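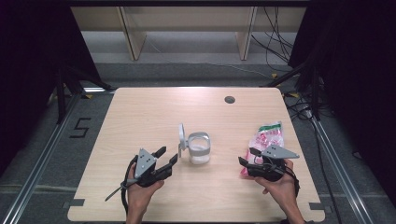

Which belt should I put on a bench sander for taking old varnish off hardwood?

A coarse one, 50 grit or close to it, and change it as soon as it loads up. Finish with something finer once the bare wood shows.

Nurkier now stocks the Drokumer line of cloth-backed belts in every width we carry. Price is $131 for a shop box, and mixed grits are fine. 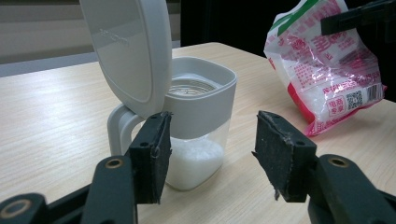
Belts are joined with tape, so they run in either direction. Store them hanging, away from damp walls. A belt left folded will crease and thump on the platen.

The Durkville counter also has Pastor drive wheels back in stock at $260. Call ahead if you need the wide one.
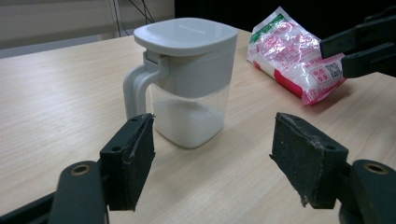
Sugar container with the lid down, bag of sugar beside it.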